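Storing fruit in open baskets: notes from the break-area trial
Facilities and Workplace Newsletter, 22 May 2025

In April we changed how fruit is kept in the break areas at the Rulleck building. The deep bowls were withdrawn and replaced with shallow woven baskets, one to a table. Several people have asked what the change was for and whether it will be extended to the Vevilar annex. This item covers the reasoning, the handling rules and the results to date.

The old bowls were glazed, steep-sided and held up to 11 pieces each. Fruit at the bottom carried the weight of everything above it and had almost no air moving past it. Moisture given off during ripening collected on the glaze and stayed there. Soft spots developed on the underside, where they were not visible until the upper layers had been eaten, and by then the damage had usually spread to the neighboring pieces.

A woven basket deals with most of this by geometry. The floor and walls are permeable, so air reaches the fruit from the sides and from below. A wide, flat floor allows the contents to sit in a single layer, and a single layer can be inspected from above without touching anything. Weave also gives a little under load, although the effect is small and should not be relied on when fruit is set down hard.

The main limit is capacity. A basket filled with one layer holds less than a bowl filled to the rim, and the temptation is to add a second layer when a delivery arrives. Please leave the surplus in the delivery crate in the pantry and top up the baskets as they empty. Topping up takes a minute or so and can be done by anyone passing.

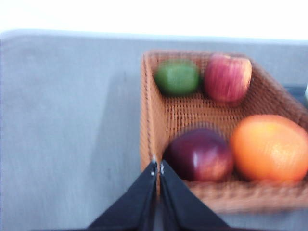
Spacing within the layer matters more than the total. Pieces that touch pass on both moisture and mold, and contact points are where most bruising starts. Leave a gap wherever the floor area allows it. Where pieces must touch, put firm fruit next to firm fruit and keep anything already soft toward the rim, where it will be picked up first.

Ripening rates are the second consideration. Apples, pears, bananas and ripe peaches release ethylene, which speeds ripening in other fruit nearby. Citrus releases very little and is not much affected in the short term. An open basket disperses the gas faster than a closed container, but mixed fruit will still ripen less evenly than a basket of one kind. For a table that is used daily this is acceptable. For a room that stands unused for 2 days or more, stock citrus only.

Position on the table should be chosen with the windows in mind. Direct sun raises the surface temperature of the fruit well above that of the room and dries the skin on one side. Keep baskets out of direct sun and away from the coffee machines, which vent warm, humid air from the rear. The tables themselves should be wiped and allowed to dry before a basket is put back. Woven material takes up water from a damp surface and releases it slowly, and a basket that stays damp will stain and eventually smell.

Cleaning follows a simple schedule. Once a week, empty the basket, turn it over and tap out the debris. Brush the floor and the inside corners with a dry, stiff brush. If there is juice in the weave, use a cloth wrung out in warm water with a little dish soap, then a second cloth with plain water, and leave the basket on its side to dry overnight. Do not soak it and do not put it in the dishwasher — both loosen the rim over time. Paper liners are not needed. They block the airflow and hide spills.

Engelbert Grabner kept the waste log for the trial. Over the trial period, 1,337 pieces of fruit were put out across the building. The share discarded was lower than in the preceding period with the bowls, with the clearest improvement in pears and peaches. Banana losses were unchanged. Most discarded bananas were overripe throughout, with no local damage, so the remedy there is a smaller order. The comparison has an obvious weakness: the weather differed between the two periods, and no bowls were kept in use as a control.

Two complaints were recorded. One concerned fruit flies on the upper floor, traced to a compost caddy with a loose lid. The other concerned a basket from the Sullska range with a splinter at the rim. It has been withdrawn, and the remaining baskets from that range were checked by hand.

The Vevilar annex will receive 4 baskets with the next Oláh delivery. Kitchen contacts there should clear the existing bowls beforehand and return them to the Rulleck pantry, second shelf, stacked with a cloth between each one.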